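Skesside Makers Board > Robotics > Shop practice
Thread: House rules for hand-held gripper recording, round 2

tristhorpe_eirlys wrote:
OK so after Wednesday I've been asked to write down some actual rules for recording with the hand-held grippers. Right now everybody does their own thing and it shows up in the data! What I've got so far:

Wipe the jaw markers before every session and check they're flat.
Appliances stay unplugged unless the task needs power.
Whoever is recording calls out "start" and "stop", loud enough for the other person.
Log any props you swap, even the boring ones.

Tear it apart please. I'd like to have it on the wall before April. - Eirlys Sayce

gyozo_b wrote:
Fine with most of it, but I'd fight you on the unplugging. If the cord is lying behind the thing in half the episodes and in the wall in the other half, you've made a mess of a different kind. Pick one for the whole task and write it at the top of the sheet. We did 797 episodes on the Urko kitchen task and I threw out a whole afternoon over exactly that sort of drift.

tristhorpe_eirlys wrote:
Hmm, I mostly want it unplugged so no one runs a microwave with nothing in it. That kills them! But sure, "unplugged for the whole task or plugged in for the whole task, say which" works for me.

orysia.d wrote:
Can we talk about door tasks? For those I'd add a rule that the reset position is written down, like door all the way open or door shut, none of this halfway business. And the two people agree who resets. Last month Antonina and I both went for the same handle and I got a knuckle full of plastic finger (I'm fine, my pride less so).

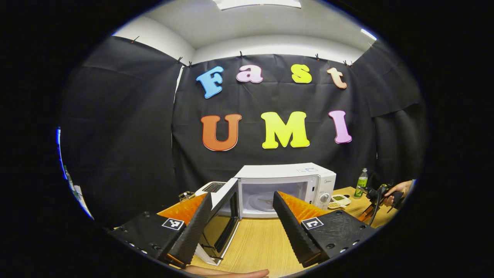 Who should reset the props between takes?

The person who isn't recording, and only after hearing "stop". If both of you are holding grippers, agree on one resetter before the first take and put the name on the sheet.

orysia.d wrote:
I'd also like cables in there. Route them away from the side you reach from, and if one crosses the table you stop and move it.

zhuravel_y wrote:
I'm going to be the grump. Five rules is a checklist, fifteen is a poster people walk past. At Bondarchuk we had a laminated page so long it got used as a coffee mat. Keep the safety stuff on the wall and put the data stuff in the log template, where you can't skip it.

gyozo_b wrote:
Disagree, the data stuff is what people forget. Nobody needs a sign to avoid getting pinched.

orysia.d wrote:
Győző. I literally just told you I got pinched.

gyozo_b wrote:
...ok, fair. Wall gets pinching and cables, template gets the rest?

antonina_lys wrote:
Hi, the other half of the knuckle incident. I like the split. Two things for the template: a line for lighting (which lights are on, blinds up or down) and a line for food and drink props, with the date they were put out. I don't care how good your grasp data is, I'm not moving a four-day-old sandwich.

tristhorpe_eirlys wrote:
Ha, adding that one word for word. So the wall sheet is: markers clean, call start and stop, one named resetter, cables clear, power state agreed. Yevdokiia, that's your five! Everything else goes in the template. I'll post a draft tonight. Győző, can you send me the header you used for Urko?

gyozo_b wrote:
Sent. Ignore the second tab, it's my grocery list.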